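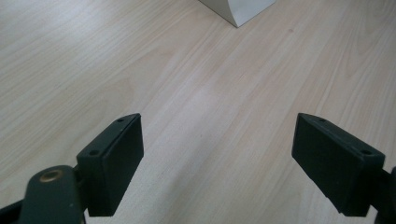

Cleaning a night guard properly takes two minutes in the morning, and I promise it makes the thing so much nicer to put back in your mouth at bedtime! I've worn one for over 312 nights now (a hard acrylic upper, made by the Erno lab) and I've tried just about every method going. Set yourself up somewhere with good light before you start. A pale, wood-grain surface like mine looks lovely, but a clear guard nearly vanishes against it, so lay down a dark washcloth first and you'll spot every bit of film.

What you need
A soft toothbrush kept only for the guard
Clear, mild dish soap
A mug or small bowl
White vinegar
A vented case (mine is the Kusholm, the flat one)

Every morning
Rinse the guard under cool water as soon as you take it out. Put one drop of soap on the brush and scrub the inside first, working into the dents where your molars sit, then do the outside. Rinse until it stops feeling slippery. Shake it, and let it air dry on the cloth before it goes in the case.

Skip toothpaste! Most of it is gritty enough to scratch acrylic, and scratches hold on to plaque. Skip hot water too – mine started to warp after one careless rinse, and the Hosard clinic had to refit it.

Once a week
Mix equal parts white vinegar and cool water in the mug, enough to cover the guard. Soak for 30 minutes, rinse, then brush as usual. If you see chalky white spots near the back teeth, that's usually tartar, and a second soak often loosens it. I also like the Betancur tablets when I travel, one per mug – check that your guard's material is on the label.

The case
Wash it with the same soap every few days and leave it open to dry. Bring the guard along to your next checkup too, so the dentist can look for cracks and check the fit.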